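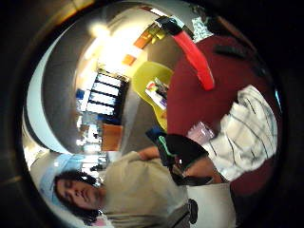
Notebook entry, Berkthorpe workshop, common room
Date: 2023-11-15
Entered by: Muthu Joseph
Subject: Surface care for the round tables, second round

1. Purpose

The Iyengar building is to receive the same round tables as ours next term, and the facilities office at Jadberg has asked for a written cleaning routine to go with them. The present entry records the working method for the maroon table and the questions still open. It replaces the loose sheet kept inside the cupboard door, which should be removed by whoever reads this first.

The earlier routine called for a full wet wash of every table once a week. That took too long, and the water found its way down to the floor on the chair side. The revised routine relies on a spray bottle and one dry cloth per table, with the wet wash kept for the end of the month.

2. Materials

Spray bottle, orange, trigger head. One bottle per room.
Cotton cloth, white with the thin dark check. These are from the Pena order and are preferred to the blue paper wipes, which leave lint on the dark red.
Cups for drinking are to be kept off the table while spraying is in progress. The ribbed pink one has been left out more than once and should go back to the sink with the others.

The Pena cloths were purchased in a lot of 300. The blue wipes are to be used up on the window sills and not reordered.

3. Method as now agreed

Clear personal items from the half of the table to be treated. Cables that must stay in place are to be lifted and wiped beneath, one side at a time.

Hold the bottle upright and spray the cloth, keeping the nozzle away from the tabletop. Direct spraying was tried in the first round and left a ring of small spots which had to be gone over again. Anything with a plug on it is a further argument for spraying the cloth only.

Wipe from the center outward in overlapping strokes. Fold the cloth to a clean face at the halfway point. Finish with a single pass along the rim, where fingerprints collect.
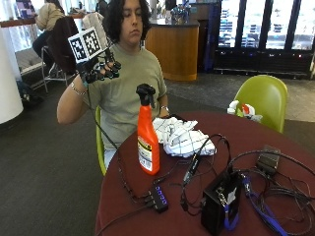

Round table with spray bottle and checked cloth; green chair behind.

The chairs are not included in this routine. The lime-green shells take a damp cloth without difficulty and have their own line on the monthly sheet. Staff are reminded that the spray used on the tables has not been checked against the chair material and should not be used there until it has.

4. Remarks on the cloths

A dry cloth picks up dust well but drags on the maroon surface. A lightly sprayed one moves freely. Two presses of the trigger are sufficient for one half of the table – a third leaves streaks that show under the ceiling lights. Colleagues who prefer to fold the cloth in four before starting may do so. I have found that a loosely gathered cloth gets into the rim better, though it is harder to tell which face has been used.

Washing: the cloths go in at the end of the week, separately from the aprons. No softener. The first lot washed with softener smeared badly and was put aside for floor work.

5. Storage and the corner by the extinguisher

The approach to the fire extinguisher must remain open during cleaning as at all other times. Chairs drawn back from the table are to go toward the opposite side of the room. The instruction label should be wiped with a dry cloth only, and the hose is to be left as it hangs. Any mark or dent noticed while dusting is reported to the Jadberg office the same day.
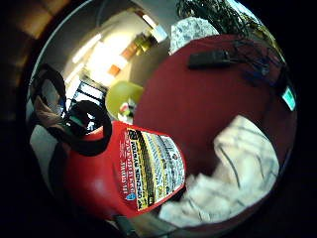

6. Open questions

(a) Whether the dull patch near the rim is wear or residue. I am inclined to think residue. A small area should be washed with plain water and left until the following day before anyone decides.

(b) Whether one bottle per room is adequate once the Iyengar tables arrive. The purchase code for a second bottle is 2,075 on the Pena list; the refill is 2,012. The two have been confused before.

(c) Whether the cloths should be marked by room. Laundry pen did not survive the wash. A stitched thread in one corner has been suggested.

Next entry to follow after the November wet wash. Please write comments in the margin with initials.

M. Joseph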